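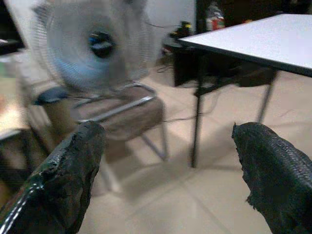

So-ying Shek wrote on 5/22/18:

> Hi all, back to the small table question from March. I'm now convinced you don't need a cupboard for everyday dishes. Stack by color, put the stack where you sit, done. One table, one set per person, nothing behind a door. We did it at the Bindeck house with a 49 dollar table and I haven't opened the old cabinet since. The Zikham booklet says you save a lot of time at every meal and I believe it. Anyone who still keeps plates in the kitchen should try it for 4 weeks and report back.
>
> So-ying

Well, I tried it, and I'm reporting back, though you may not like the report.

I have the small table in the tiled room, the one with the fan and the padded chair. Orange things in one stack, green things in another, more or less as the booklet has it. I gave it the full 4 weeks. I'm still waiting to find out where the time savings are supposed to come from, and I'd like to know how Zikham measured them, if anybody measured anything. The booklet has a nice drawing and no numbers I could check.

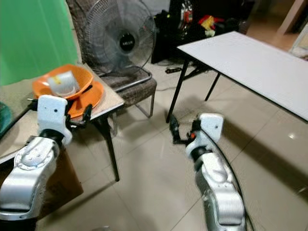
## What I think is wrong with stacking by color

The color rule looks tidy and that's about all I can say for it. Dishes don't get used by color. I want a plate, a cup and a spoon, and half the time the plate I want is the one at the bottom. If the orange plate is under the orange bowl, I lift the bowl to get the plate, and then the bowl has to go somewhere, and it's a small table. In a cupboard I'd have a free shelf for that.

Then there's the matter of a cup kept inside a bowl. So-ying, you recommended this in March as a space saver. Fine, it saves space. It also lies on its side and rolls when you pick up the bowl, and a wide bowl gives it plenty of room to roll. I would stand the cup on something flat and give up the few inches.
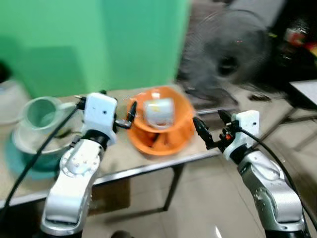 *Orange bowl in the middle of the table, green mug and its stack over on the left.*

The stack on the left bothers me more, to be frank. Mug on bowl on plate is one more level than I trust next to a chair. It's fine until someone pulls the chair back without looking. I've been told I'm fussy about this. Maybe so, but I'm also the one who buys the replacements, and Pusteo no longer sells that shade of green.

## What I'd keep

I'm not against all of it. A few parts held up:

- Cup on a saucer, saucer on a plate. It's still a stack, but a saucer sits flat and the handle is easy to get at.
- Spoons on the plate, tucked under the rim of the bowl. I expected to hate this and I don't.
- The jar with the screw-on lid at the back by the wall. Anything with a lid can live on an open table as far as I'm concerned.

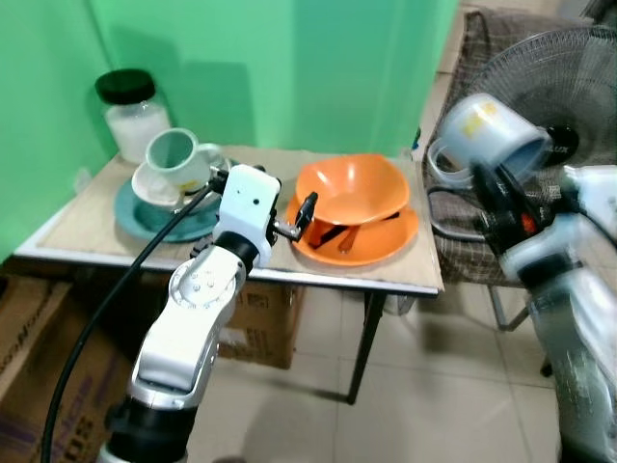

The pitcher is another story. It belongs near a sink. You fill it there and you empty it there, so keeping it with the plates means carrying it both ways. Hsiao's household guide puts it on the "table" list with no explanation, and I've stopped following that one.

As for dust, I'd like to hear from people who have a fan running close to their open dishes. I rinse everything before I use it now, which I never did with the cupboard, and I don't see that step counted anywhere in the booklet.

One last thing. Somebody on the list mentioned spending 600 dollars on a matching table and shelf set for this. Please don't, at least until you've tried it with whatever table you have. Mine is a plain one with black legs and a cardboard box pushed underneath, and it shows up the problems just as well.

So-ying, how many people eat at your table? If it's 3 or more I'd really like to know where the second and third stacks go.

Ya-wen Hsieh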